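How Does a Robot Learn to Fold a Shirt?

By Aliki Galanis

Folding a shirt is a job most kids can do by age 7. For a robot it is very hard. A shirt has no fixed shape. Drop it twice and it will land two different ways.

A robot in a factory can do the same move all day, and the part it picks up is always in the same spot. That does not work with laundry. The robot has to look at the cloth, decide where to grab, and change its plan when the cloth moves.

One way to teach a robot is to let it learn from people. At the Trestonmont lab, people do the folding themselves, but they do not use their bare hands. They hold grippers, which are tools with two fingers that open and close like a robot's. Cameras record what happens to the cloth. The project is called Ruka. 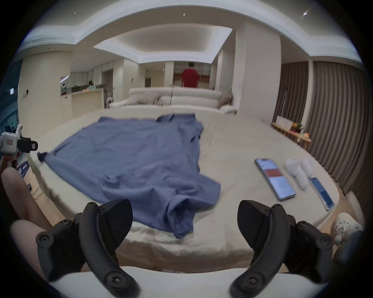
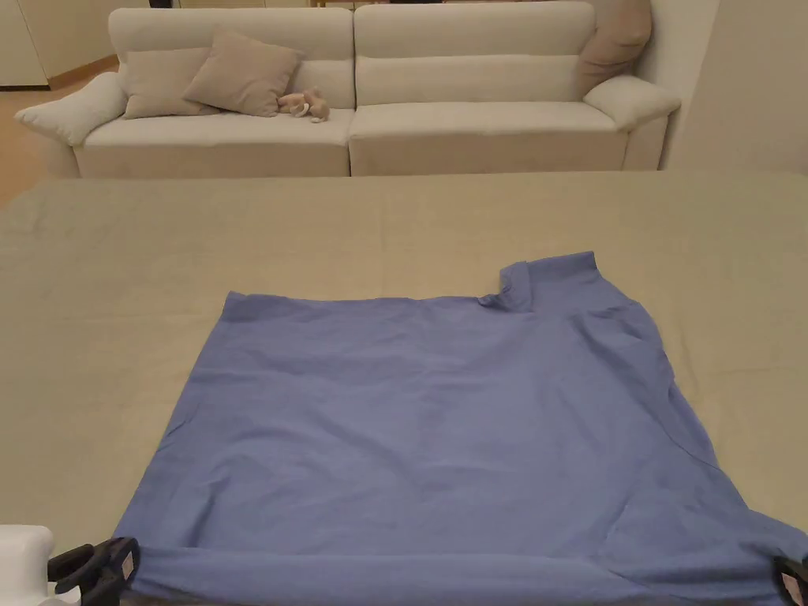 Each time a person folds something from start to finish, the team calls it a demonstration. Ruka used 4000 of them. A computer program studies the recordings and looks for patterns. It tries to match what the camera sees with what the grippers do next. Say the bottom edge of a T-shirt is turned up, with a gripper holding each corner, as in the second picture. The program has to learn what a person would do from there. It also has to learn that a bed with phones and slippers on it, like the one in the first picture, can still be a place where clothes get folded.

Why so many? Because the robot needs to see lots of different clothes and lots of different rooms. If it only practiced with one shirt in one room, it might get stuck anywhere else. Scientists have a word for doing well in a new place. They call it generalizing.

To find out if the robot could generalize, the team gave it a test. They took it to Tlapale, a house it had no recordings from, and asked it to fold shirts it had never seen. It tried 116 times. Then they trained it again with recordings from only 5 rooms and repeated the test. The robot that had learned from many rooms folded more shirts correctly.

It still made mistakes. Sometimes it grabbed two layers of cloth when it needed one – a thin sleeve was the hardest part. The next tests start in September at Staltmont, and those will include towels and pants.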